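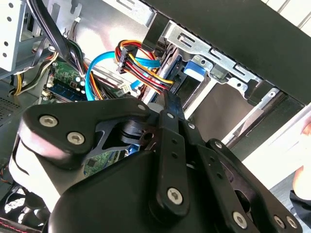
Promport has released version 27 of its server software for Sumlow, the turn-based trading game developed by Huminska. The update went live on 02/03/2013 and replaces the save format used since the public beta. Players hosting their own worlds will need to convert existing saves before the new server will load them.

The main change is in how the map is stored. Earlier versions wrote the whole world to a single file at the end of each turn, and on large maps this produced a noticeable pause for everyone connected. The new format splits the map into regions and writes only those in which something has changed. Promport's test world, with 624 towns and a full set of shipping routes, now saves in the background while the next turn is being played.

"The old format was designed for maps of a few dozen towns," said Győző Bíró, lead programmer on the server. "Once people started joining maps together, the save time went up faster than we had planned for. We could have compressed the file, but the pause would have come back."

The conversion tool is included in the download and runs from the command line. It leaves the original save in place and writes the converted copy to a new folder. Worlds that use the Farkas map pack must be updated to the latest version of that pack first, or the tool will stop with an error at the first harbour tile. Saves from before the beta cannot be converted.

The limit on trade contracts per player has been raised from 569 to 1,000. Contracts above the old limit are shown only in the list view for now - the map overlay will follow in a later patch. Automatic renewal works as before, though a contract whose destination port has been destroyed is now cancelled at the start of the turn and the deposit returned to the buyer.

Several faults have been fixed. Ships no longer lose their cargo when two fleets merge in a canal, the winter price table is applied in the southern regions at the correct time, and spectators joining in the middle of a turn are no longer shown the stock levels of other players. A fault that causes the chat window to lose focus in windowed mode is still open.

Sándor Bodnár, who handles the multiplayer side at Huminska, said the game client itself needs no update this time. Version 26 servers will remain visible in the public list until June, after which they can be reached only by direct address. The next server release is planned to add scheduled turns and a separate password for spectators - no date has been given for either.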